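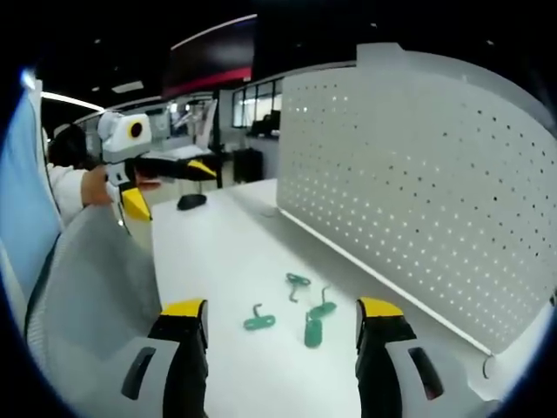 **Figure 4.** Green hooks on the desktop beside a perforated divider. A thin metal hook hangs near the divider's lower right corner.

### 4.2 Hooks, and where they go instead

The perforated divider was sold to the Kaltitz office as storage. Its holes were to receive hooks, the hooks were to receive headphones, scissors and lanyards, and the desktop was to be returned to its owner. In the walk-through of March, Kurian and I found that the first step of this chain was the weak one. Most hooks had been issued, signed for and put down on the desk, where they stayed.

Figure 4 shows the condition we coded as "issued, not hung." Four green S-shaped hooks lie scattered within easy reach of a panel with a great many holes in it. One lies nearly flat, and another is tilted so that its thin upper curl stands clear of the surface. The metal hook on the panel has nothing in common with them except its vocation.

Occupants did not regard this as untidy. Orozco, who interviewed the Kaltitz staff, was told several times that the hooks were "out," in the sense that one says it of tools on a bench. McGrath's term for the arrangement is *horizontal hanging*, and we have failed to talk him out of it. A hook lying on a desk still does a little work. It marks a patch of surface as spoken for, and it keeps alive the idea that the panel will be dealt with soon.

We considered two duller explanations. The first is fit: an S-hook wants a rail or a rod, and a small hole in a flat panel offers it neither. Kristiansen tried this at the Dromosden site with the hooks supplied there and reported that they went in willingly and came out at the first touch of a sleeve. The second is timing. The panels arrived at Dromosden nine weeks before the hooks, by which point people had found other homes for their things, chiefly the floor.

Neither explanation covers the whole sample. Of the 1441 hooks listed in the purchase records for both sites, some 300 were found on panels, and a good share of those held nothing at all. Hanging the hook seems to have been experienced as the end of the job. One respondent, asked what hers was for, looked at it for a while and said it was for the panel.

We return to the empty hooks in Section 5, along with Hodoroagă's objection that a bare panel may simply be nicer to look at than one covered in lanyards. Having spent a good part of the spring looking at lanyards, I find it hard to disagree with her.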